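Leave the ceiling open or put a grid back in? (Pradton shop unit)
Forum: Small Spaces and Workrooms

ductedandbusted
22/09/2023
Hi all, long time reader, hardly ever post. We're taking over a unit in Pradton and moving in this October, and I've got to make up my mind on the ceiling before the painter shows up. Right now it's all open: pale metal beams, ducts, cable trays, the whole works. I kind of love it? My business partner Orlando Chávez thinks it looks unfinished and wants a dropped ceiling with tiles. The unit is 1,708 square feet and the quote for a dropped ceiling is $3,000 just for the main room — the corridor would be extra. Walls are staying pale gray unless somebody talks me out of it.

linsey_woolsey
I'd leave it open! We closed ours in when we moved to Cistville and I missed the height right away. The room felt like a shoebox after. Pale gray is fine too, don't let people bully you into greige.

tapemeasuretom
Counterpoint: noise. Open ceilings bounce everything around, and if you've got a corridor running off the room you'll hear every conversation from down there. I did tiles in my last place and would do it again tomorrow. Can you post some pics? Hard to say much without seeing the lights.

ductedandbusted
Sure, two from over there. The first one shows the ceiling and the AC, the second is pretty much just white wall.
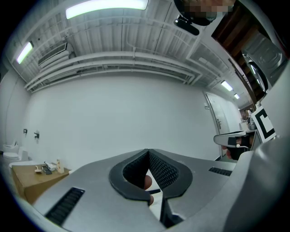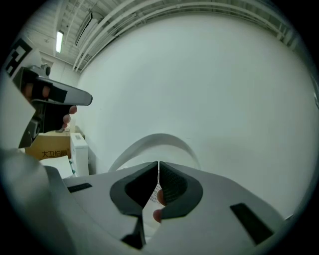

linsey_woolsey
Oh that's a perfectly nice ceiling. It's all light colored so it doesn't come down on you the way the black painted ones do. Keep it keep it keep it.

tapemeasuretom
OK I'll give you the beams, they look better than I pictured. But what's the plan for that long pipe run coming off the air conditioner? It goes right across the top of the wall toward the right, and that's what my eye goes to every time. A dropped ceiling might not even hide it, depending how low you go.

ductedandbusted
Paint it the wall color, I figured? The AC has to stay, it's in the lease. I've sort of stopped seeing the pipe already.

fleltitz_fan
You can box it in. I did one with the Fleltitz trim kit, took me a weekend and a lot of bad language, but it looks like part of the wall now. Just leave yourself a panel you can take off. Ask me how I know.

tapemeasuretom
Boxing it in is going to make it look bigger. Paint it.

fleltitz_fan
Agree to disagree, mine looks great lol

hallwaymonitor
I'd worry more about the lights than the pipe. Those long tubes are pretty stark. I swapped mine for Lins panels, up to $800 with the electrician, and it was the best money I spent on the place. Also what's going on with the door, does it stay white?

ductedandbusted
Door stays white, and so does the metal lever handle it came with. Never thought about the lights! Orlando has $1,000 set aside for "surprises" so maybe that's the surprise. What color temp did you go with?

hallwaymonitor
4000K. Went warmer first and it made the gray look muddy — sent them back.

linsey_woolsey
Seconding 4000K. And get a big rug before you pay for tiles, it'll help with Tom's echo.

tapemeasuretom
A rug won't do it by itself. Hang some felt panels on that long wall too and I'll drop the tile thing.

ductedandbusted
Felt panels I could sell him on. Does anybody know if they come in a gray that isn't depressing?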